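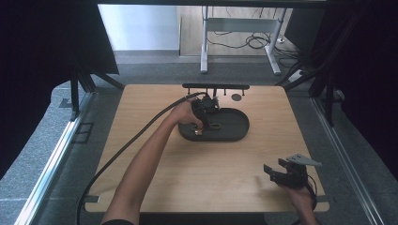 Re: [wultunon-dev] Left and right streams drifting apart in long recordings

Search this list

December 27, 2021

Good news on this one! I finally got a long stretch at the bench with both hand-held grippers and the tray task, and I think the drift is fixed. Quoting the original report so the thread makes sense on its own:

> On anything longer than a couple of minutes the left gripper's
> jaw width runs ahead of the right. Replaying in the Hopkin viewer
> you can watch the left jaws close on thin air, and then the pose
> catches up. Short takes look fine. Is this the logger or my clock
> settings? Running Wultunon from the March tag, nothing patched.

It's the logger. Each gripper gets its own reader thread, and each thread was stamping samples when they came out of the queue. When the image writer got busy, one queue backed up and the other didn't, so you'd end up with perfectly smooth data that was simply stamped wrong (which is why it took me so long to believe it). I now stamp at arrival, before the queue, and the resampler works from those stamps.

Over 285 takes with the old code, 11 had a visible offset by the end. I re-recorded the same set with the new branch and got 2, and both of those have a gap in the raw log, so I'm treating them as a separate bug.

The tray task turned out to be a lovely test for this. You reach for a small shiny piece sitting close to a ring, and if the jaw signal is off by even a few samples the contact label lands on the wrong part of the approach. The other gripper can just hover over the board, so you get one busy stream and one quiet one - exactly the case that used to break.

To try it:

1. Pull the branch arrival-stamps and rebuild the Josutach bindings. The old ones will load without complaint and give you zeros.
2. Set resample_window to 7.
3. Delete the cached index next to each take.

Old recordings can't be fully repaired, but the Prarnico converter has a flag now, --realign, that shifts the jaw stream to match the first clean close. It works better than I expected! Don't use it on takes where a gripper never closes, it will pick something silly.

Still to do: the contact labeler reads the old field name. Patches very welcome, I'm in that file next anyway.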